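Filed under: List archive / Translation and subtitling / Working methods

2021-07-30
Posted by Torben Hinrichs

Subject: Re: reading speed for the Stamness series, and the question of the second pass

Dear all, 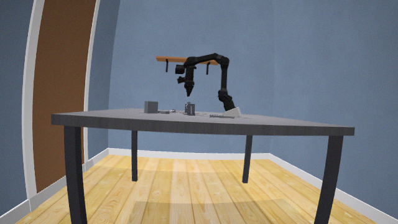 Thank you for the many replies to my first letter. I have read all of them, some of them two times, and I will try to answer the main points in one message so that the list is not filled with small letters from me.

I quote first the message from Hervieu, as it contains the strongest objection and several of you wrote that you agree with it.

> Torben, I follow you for the documentary episodes but
> not for the drama. If you cut the dialogue to keep
> every subtitle under the reading speed in the client's
> guide, you lose the little words: "well", "you know",
> "I mean". In a drama these words are the character.
> I had a sister in episode two who never finishes a
> sentence. After my second pass she was speaking like
> a lawyer. The client was pleased, the file passed the
> check without one warning, and I was ashamed of it.
>
> I would like to know how you treat this, and also if
> you do the second pass with the sound on or off. I do
> it with the sound off, since I learned it so, but I
> begin to have doubts.
>
> Hervieu

First, the sister. I looked at the same scenes again with your file and I agree that she has become too tidy. But I think the reading speed is not guilty alone. In the kitchen scene there are four subtitles where you had enough time and you still removed the hesitation. I believe this happens to all of us. We shorten in the fast places, where we must, and then our hand continues to shorten in the slow places, where there is no need. The hand has a habit.

My own rule is now this one. When a character has a way of speaking, I write it down before I begin, in one line. For the sister I would write: "starts, stops, starts again, never says the verb." Then I look for the slow places, and there I keep as much of it as I can. In the fast places I permit myself to cut it completely. The viewer hears the voice in any case, and if he has seen her hesitate on the screen in the first two minutes, he will carry this with him later when the text is shorter. I cannot prove it, but my neighbor, who watches everything with subtitles, told me that she never noticed the difference.

Second, the sound. I was also taught to do the second pass without sound, as a test if the text can stand alone. I did it like this for many years. I stopped during the work on Brarari, which some of you will remember as the long one with the two families and the boat. The subtitles were reading very well in silence. With sound they were terrible, because the people on the screen laughed at one moment and my text became funny one subtitle later. In silence I could not see it. Now I do the second pass with sound and a third, quick one without, but only for the first ten minutes and for any scene with more than three speakers.

I know that the third pass is not paid. I will not pretend that it is.

Third, the numbers. The Stamness guide asks that 90 percent of the subtitles stay within the reading speed, and for the children's episodes also 90, with a slower speed. My last drama file came to 93 with the method I explained above, so there was even a little room left and I went back and gave some of it to the grandfather, who had lost his swearing. The first version of the file, before any pass, was at 70. I mention this for the newer members who wrote to me privately and were worried about their first version. Please do not be worried. A first version should be too long. If it is already short enough, then probably you did not listen to everything.

Fourth, the tool. Two of you asked if I use the automatic shortening in Sirel. I tried it with one episode. It is good at finding the places that are too long and I let it do that. The suggestions themselves I do not take. It likes to remove names, and in a series with two men called the same, this is the last thing you want to remove. It also changed "I didn't say that" into "I said nothing", and this was in a police interview. You can turn off the suggestions and keep the warnings, it is under the second tab in the settings. The setting is lost every time you open a new project, so check it again.

There was also a question about line breaks, if it is better to have the long line on top or on the bottom. I prefer the short line on top, but I break after the meaning and not after the shape. "He gave the key / to his mother's doctor" is fine for me, and "He gave the key to his / mother's doctor" is not, even if it looks nicer. The guide permits both. If your reviewer is strict about the shape, ask him before you change the whole file. I once changed a whole file and then he was on vacation and the replacement wanted it back.

One small correction to my first letter. I wrote there that the shortest duration for a subtitle was changed in January. It was only announced in January and the old value is still correct for the episodes which were already assigned. I am sorry if somebody has made work for himself because of me.

Hervieu, if you agree, I would like to take your kitchen scene and do it again in my way, and you do the same with one of mine, and then we send both versions to the list without names. It does not need to be a long scene. Two minutes is plenty. I have a dinner from Brarari that I was never happy with, everybody speaks with a full mouth and the aunt answers questions that were asked to her husband. You can have this one.

The rest of you can send me a scene too if you want to join, but please with the original script, and please not before I am done with episode six.

With kind regards,
Torben Hinrichs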